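September, late

The delegation from Predmont was due at nine and arrived at 9:29, which Evanthia says is punctual by ministerial standards. I had been in my good shoes since seven. Vangelis Kouris shook every hand in the foyer, including mine, and told me he'd heard so much about the institute. I have worked one floor below him for two years.

The deputy minister asked sensible questions about the catchment modelling, then asked them again after morning tea. Christos answered both times with the same slide. Rafail had printed 670 programmes with the old logo, and we are to use them as scrap until we retire.
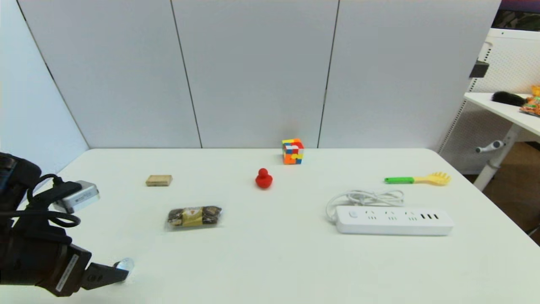 White table, grey wall panels, black gripper.

Lunch ran long. Aroha Tautahi gave the speech of the day – four minutes, no notes, one joke about rainfall data that the interpreter chose to skip. The memorandum got signed with my pen, and my pen has gone home with the delegation. I suppose it's a diplomatic gift now.

Kouris wants a paragraph for the website by tomorrow, with the words "fruitful" and "exchange" in it. I've written "fruitful". Feet up, shoes off, leftover spinach pastries for tea.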